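News > Press > Releases

Nedura publishes its house rules for robot cells where two arms share a bench

GUDCOMBE, May 25, 2022 - I'm Zuzanna Jakubowski, I run the bench robotics team at Nedura, and I've been asked to write this release myself because I'm the one who kept nagging everyone to get the rules out of our shared drive and into the open. So, as of this morning, our Shared Bench Practice is free for anyone to download, copy, mark up and argue with!

It runs to 26 pages. It covers small cells where two robot arms work over the same surface, handling loose everyday items and parts in bins, with people coming in between runs to reset things. Plenty of shops work this way now (ours has for years), and most of the people I talk to have good habits that live in one person's head. Then that person goes on vacation.

We started writing things down after a review of our own logs. Across 2000 runs we had 1538 that finished with no stop and no human stepping in. I was pleased with that number for a day or so, and then Ivone Bezerra, our safety lead, sat down with the rest and sorted them. A big pile came down to housekeeping: a bin moved from where the program expected it, a cable draped where an elbow wanted to go, two arms both convinced that the same patch of bench belonged to them.

So the first section is all about who owns which part of the surface. Each arm gets a home zone, and anything both can reach is a shared zone. Only one arm may have its fingers inside a bin at a time, and the other holds still or works well clear until the first has lifted out and called the zone free. We wrote that as a plain yes-or-no check in the controller, and we ask anyone adopting the practice to do the same. Please don't rely on timing! Timing works beautifully right up to the day someone swaps in a slower gripper.

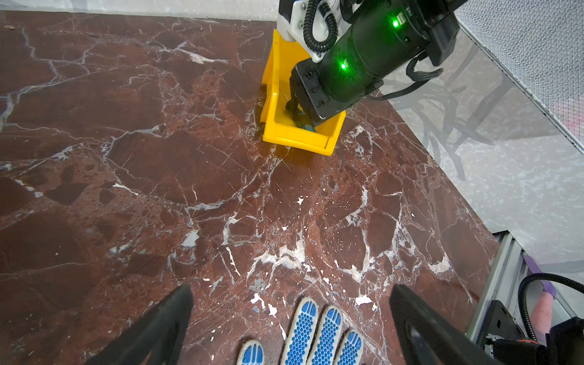
The second section is about cables, and I know, I know, nobody has ever been excited about cables. But it was the part our technicians asked for most. Every cable that travels with an arm has to be walked through the full range of motion by hand, at low speed, before a new program is signed off. Coiled leads need checking both stretched and relaxed. If you move a bracket, you do the walk again, even if it only went over by a finger's width.

Then there's the section on people, which Ivone wrote and which I think is the best thing in there. "A green light tells you what state the machine thinks it's in. It isn't permission to reach over," she says. "We want one action that means the bench is yours, and it's the same action every time, for everyone, including me." In our shop that action is pulling a key and carrying it with you. Yours might be a lockout switch or a gate. The practice doesn't pick one, but it does say that every arm over the bench has to obey it, and that stopping just one of them doesn't count.

We tried the draft out with Madora and Aguiar, who both build tabletop cells and who both sent back a lot of red ink (thank you, I mean it). Madora got us to rewrite the bin rules so they cover open-fronted trays as well as the deep kind. Aguiar talked us into a start-of-shift check that fits on one side of a card, and they were right, people do use it.

A quick word on what this is and what it isn't. It's a company practice, written by people who work at benches. It doesn't replace the safety standards that apply where you are, or your own risk assessment, and you'll still need both. If something in ours conflicts with your local rules, follow the local rules and then please tell me so I can fix the text.

Version 2 is already on my list. We're taking comments through the end of June, and I read all of them - the cranky ones too. We'd especially like to hear from shops that handle soft things such as cloth and gloves, where our section on grip force is still thin. If you'd like to see the practice in use, write to the press desk and we'll find a time for you to come by the Gudcombe shop.

Contact: Nedura Press Desk, Gudcombe | © 2022 Nedura | Back to top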